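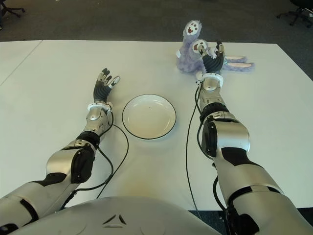

Both arms out over the table, plate and purple plush in reach. Left hand open by the plate, right hand up at the toy.

June, started 7:40 in the morning

Cable day. I've been putting this off for ages and the right wrist finally made the decision for me. Twice yesterday it dropped out in the middle of a reach, came back by itself, and left a nice little gap in the log both times. The left side has been fine, so of course I spent the first hour this morning being suspicious of the left side.

First thing I did was run the slow reach (the one we call Plangate, after the folder it lives in) with both arms, no load, hands open. 50 passes. It faulted on pass 6 and then behaved itself for the rest, which is the most annoying result you can get! So I ran it again with the right arm going nearly all the way to the far edge of the table every time, and now it faulted much more often, always on the way out and never on the way back. That smells like a cable getting pulled, and the black one down the inside of the right forearm is the obvious suspect. It runs past the elbow and down onto the tabletop, and when the arm goes long it has to drag all that length along with it.

Wiggled the plug at the wrist collar with the arm parked and the drives off. Nothing. Wiggled it with the arm stretched out and there was the dropout, plain as day on the screen. So the plug is okay when it has slack and not okay when it doesn't.

What I did about it:

Powered down, waited for the joint lights to go out, pulled the plug. Pins looked straight. One side of the shell was a bit shiny where it had been rubbing on the collar, so I cleaned that up and put it back with a quarter turn less twist in the cable. Then I let out more length between the wrist and the elbow, enough that I can get two fingers under it with the arm at full reach. I did NOT tie it down at the elbow. Somebody (fine, me) did that last winter and the elbow ate the tie and most of a jacket.

The left one already has a fat loop out to the side of the forearm and I left it exactly the way it was. It looks sloppy and it works great. If you are tempted to tidy it, please go find something else to tidy.

Next up was wrist zero. Both wrists had drifted a little, the right more than the left, so I redid them with the Jaidee routine from the menu. It still asks you to confirm each joint twice and it still forgets the first answer if you take too long, so have your coffee before you start and not during. The number it gave for the right wrist was 580 counts off, and after a second go it settled down to where I'd call it good. Saved under today's name, old file kept next to it.

Fingertips: wiped the pads on both hands with the damp cloth, then the dry one. I'd like to swap the right index pad before long, it feels slicker to me than the others. There's a bag of spares in the Ristach drawer, but somebody should check they're the right size before we get excited.

Also ran the counter check while I was in there. The right arm is past 3,000 long reaches on this cable. I don't have a good feel for what's normal, so I'm writing it down here and we can compare when the next one goes.

After lunch I put things back on the table to try real targets, the plate in the middle and the purple plush over at the far right. I like that pair for a cable test. The plate keeps the left hand working close in, and the plush makes the right arm go just about as far as it can, so you get a short reach and a long one in the same run. Fur is also a good tattletale for fingers that close unevenly, and I want to watch for that with the slick pad.

I'm running the long side first and then both together. If the right wrist drops out again even with the extra slack, then I was wrong about the pull and it's the cable itself, and the Pestach replacement goes in (second shelf, still bagged, check the length against the old one before cutting anything).

Still to do:
Right index pad.
Write the new slack length on the tape at the right elbow.
Listen to the left elbow on a slow lift. I thought I heard a tick this morning but the air handling was on.
Ask whether we can get Plangate to stop on the first dropout so we don't have to dig through the log afterward.

If you use the machine tonight, park both arms before you shut down and look at where the right cable is sitting before you start them up again. It hangs lower than it used to.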